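1/1/25

Storen, notebook 2, barrier-task kit, continued from the June pages.

Working on the receptive/expressive barrier task for mixed-goal groups. The Brusano version (paper boards, picture tiles) was fine for following directions but gave very little for the kids on fluency or pragmatics, who ended up waiting for a turn. Filari is the rebuild. Same barrier, same tiles, but each pair now has a speaker card and a listener card, and goals are attached to the card and kept off the board.

Changes made to the deck:

- Full deck is now 70 cards. Duplicates from the Brusano set pulled.
- Listener cards carry a repair prompt ("Which one?", "Say the last part again") in place of the old thumbs up/down.
- Prepositions split into two levels. Level 1: in, on, under, beside. Level 2: between, behind, in front of, across from.
- Articulation targets moved to the tile names. /s/ blends and /r/ only for now. /l/ is drafted, not printed.
- Colour coding by goal area dropped. Two kids in the Au group had worked out which colour meant "speech kid" and said so out loud.

Trial, Au group, 7 rounds. Scored each round for accurate placement, number of listener repairs and cueing level.

Placement held up at Level 1. Level 2 fell apart on "behind" versus "in front of" when the tile had no obvious front (ball, cup, tree). Either restrict those two terms to tiles with a face or a clear front, or teach the speaker to anchor to the child's own viewpoint first. Prefer the first. The second is a separate goal and muddies the data.

Repairs: the written prompt got used, but the weaker readers waited for me to read it. Needs a symbol beside the text. Check the symbol set licence before printing.

Fluency: the speaker turns are short enough that easy onset can be cued once at the start and left alone. Did not try it with the timer. Would not.

Pragmatics: peer feedback after each round ran long. Cap at one comment per listener, with the sentence starter on the table.

Scoring sheet still has the cueing columns in the wrong order (max to min, left to right). Everybody here reads it min to max and I have had to correct my own entries. Swap before anyone else uses it.

To do:

1. Retag Level 2 tiles, front/no front.
2. Redo listener cards with symbols, 14 pt minimum.
3. Print /l/ tile names once the word list is checked for clusters.
4. Fix column order, reprint sheet, bin the old stack.
5. Write a one-page parent version. Barrier can be a cereal box stood on end.

Clothing vocabulary is next after that, body-part terms (sleeve, collar, hem) with the same preposition levels.

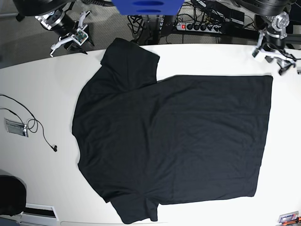

T-shirt laid flat, collar to the left. 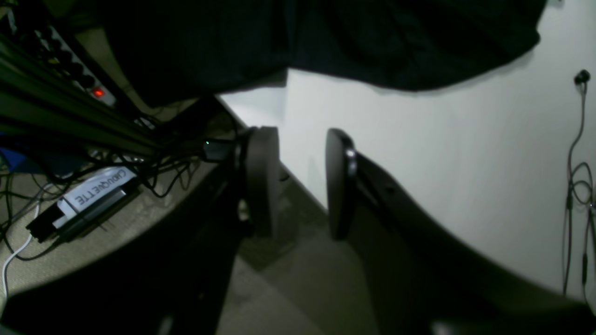

*Entered by Gudrun Seidel, Storen*

Added after rereading: the Level 1 data should be kept separate from the Brusano baseline. The tile names changed between the two, so a child's placement score on one can't be set against the other. New baseline at the first session with the corrected sheet, no cueing for the first round, then the usual hierarchy from round two.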